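Felt is one of the oldest kinds of cloth, and it isn't woven or knitted. It is made by pressing wool together until the hairs lock.

Look at a wool hair under a microscope and you will find tiny scales along it, like the tiles on a roof. In warm, soapy water the scales lift a little. When you rub the wool, the hairs slide past each other and catch, and the sheet gets thicker and smaller.
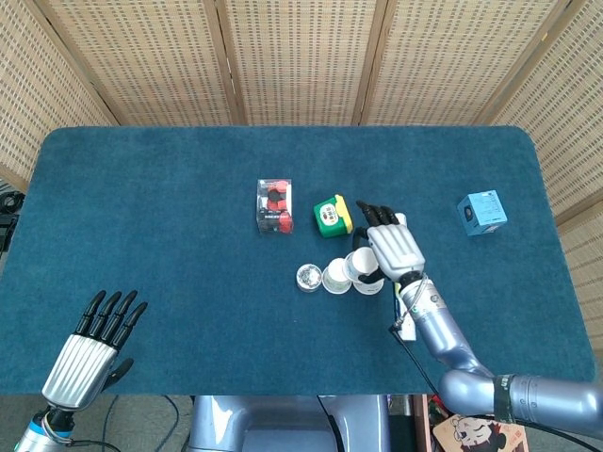
Why doesn't felt fray when you cut it?

There are no long threads in it to come loose. The hairs run in every direction, so a cut edge holds together.

At the felt workshop in Stundthorpe, Llinos Pumphrey lays out 6 thin layers of wool for one mat. Each layer goes crossways over the last. Then she rolls the wet wool in a cloth 200 times, turns it and rolls it again. A big mat takes over 10 hours to dry.

Jumpers can turn to felt too, if they are washed too hot.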